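Can a robot clean up after dinner yet? I went to find out

20/09/2024

I have wanted a machine to wipe down my kitchen since I was old enough to be handed a sponge, so when the people at Pramport said I could come by their test kitchen in Tavport and hang out for a morning, I cleared my calendar. (I also left my own breakfast dishes in the sink, which felt right.)

Pramport has been teaching a one-armed robot to do kitchen chores since August. The list is short so far: put a pan away, wipe a counter, move stuff off the stove. It's all the boring things you do at the end of the night when you'd much rather be on the couch!

So, can it? Kind of. The team told me they ran the pan chore 101 times before my visit, and they're happy with how it's going, though they wouldn't give me a success rate and I did ask more than once. While I was there I got to see 6 tries. The arm finished 3 of them without help, fumbled 2, and on the last one it just stopped and thought about life until an engineer hit reset.

The good tries were really fun to watch. It's slow, though. I could have cleared the whole stove, made coffee and come back in the time it took to put one pan on a shelf. Shiny surfaces are a headache too, the engineers said, and so is anything see-through, and a normal kitchen is pretty much made of both.

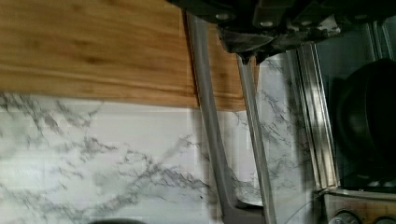
The gripper's metal fingers at the counter, with the stove to the right. Photo: Pramport

Over at Stevside, a smaller outfit across town, they're skipping kitchens completely and going after store shelves, where the boxes are at least the same shape every time. I haven't seen that one run yet, but I've asked for a visit and they seem open to it.

As for home, Pramport isn't giving a price or a date. The next thing on their list is loading a dishwasher, mixed plates and all, and they've said I can come back when it's ready for company. I told them I'd bring my own dirty dishes.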